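Jondine House Users' Group
Minutes, April meeting, upstairs lounge, 6 pm

Chair: Abrehet Derese. Minutes taken by hand then typed up same night, so sorry for gaps.

Apologies: two from the Skirnville side, one from the book circle.

1. Last minutes

Agreed. One correction, the kettle was replaced out of the kitchen money and not the lounge money. Amended.

2. Matters arising

Blind cord on the landing window, done. Noticeboard key still missing. Anyone who had it over the winter pls check coat pockets. If not found by next time we get a new lock.

3. Lounge carpet

Long item. Cleaning quote in from Hailu, 315 for the lounge and landing together, 90 for the lounge by itself. Landing is clearly the awkward bit (stairs). Chair asked if landing could wait till autumn, general nodding. One objection, that the landing gets the muddy shoes first and walks them through. Fair point, noted.

Streaky pattern hides a lot, which some felt was a reason to leave it altogether. Others not convinced. It does show in full sun.

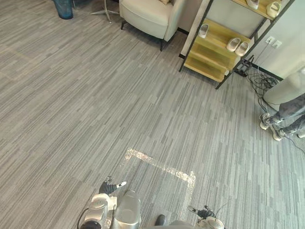 4. Lounge furniture

Cream armchair to stay. Suggestion it goes back nearer the wall so there is a clear run of carpet for the stretch class. Counter suggestion that people like it where it is for reading. Left as is for now, class to move it and put it back after. Lift it please, do not drag, thin legs and they catch in the pile.

The stand with the splayed silver legs, complaints about toes. Two people have caught a foot on it. To be tried in the corner for a month.

Dark teal container, query whether it is meant for umbrellas or for rubbish as it has been used for both. Agreed not rubbish. Abrehet to find a proper bin for by the door.

5. Sun in the afternoons

Raised under furniture but took its own turn. Strong light on the floor after lunch, worry about the carpet fading in patches. Graltstead do a lining for blinds, price not known. Somebody thought a voile would do it cheaper. Get both prices. No decsion.

6. Bookings

22 bookings for the lounge so far this year, up on last. Stretch class wants an extra half hour, agreed so long as they are out by 8. Book circle unchanged.

7. AOB

Thermostat, please stop turning it right up and going home.
Mugs going missing from the kitchen again.
Request for a shoe rack on the landing, ties in with item 3. Chair to measure the space by the radiator.

Actions
AD - ring Hailu, accept lounge only, ask if the price holds for the landing later on
AD - bin, shoe rack measurements
Skirnville reps - blind lining and voile prices
All - noticeboard key

Closed 7.20. Next meeting same room, date to be put on the board once we can get into it.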